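Setting up a worktop for mixing dough and batter

Last revised August 16, 2024, by Hidayah Goh

These notes cover the layout of a worktop before mixing begins. They assume one free-standing food processor, two or more bowls and a small set of hand tools. Recipes are kept on a separate page.

1. Place the processor first. It is the heaviest item and its position is fixed by the length of the power cord. Put it at the rear, on the side nearest the socket, with the controls facing forward. The cord should run to the side and never across the front of the worktop.

2. Put the main bowl in the centre. A shallow stainless steel bowl is suitable for dry ingredients and for rubbing in fat. Anything to be poured goes in a bowl with a spout, placed directly beside it.

3. Lay hand tools flat, side by side, on the opposite side from the processor. Knife handles should point the same way.
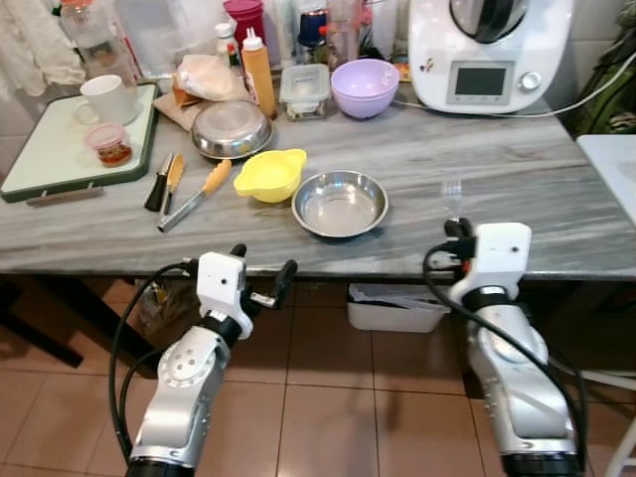 4. Keep bottles and lidded containers in a row at the back. Squeeze bottles stand upright with the nozzle closed. Spare bowls can be stored upside down, which keeps flour dust out of them.

5. Weigh everything before switching on. For the standard Pririncombe loaf this means 773 g of flour, divided between two bowls if the main one is shallow. Add the yeast last.

6. Clear the front edge. A strip the depth of a hand is enough to work in — more if the dough is to be kneaded on the surface.

Drinks and electrical items

Drinks are kept on a separate table. A folding table is adequate, provided the leg catches are locked. Mugs stand well in from the edge with the handle turned to the side, and bottles go towards the rear. 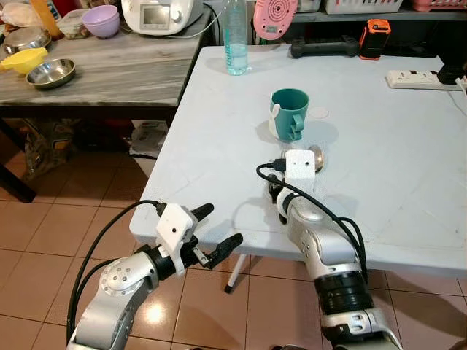
Extension leads also belong on the second table, at the far end from any liquid. Switch off each outlet before removing a plug. Check the rating printed on the lead: a processor with a heating function can draw more than a light-duty lead will carry, and should be plugged directly into the wall.

Wipe both surfaces with a damp cloth when finished, and dry the worktop before the bowls go back on it. Marble should not be cleaned with vinegar or lemon.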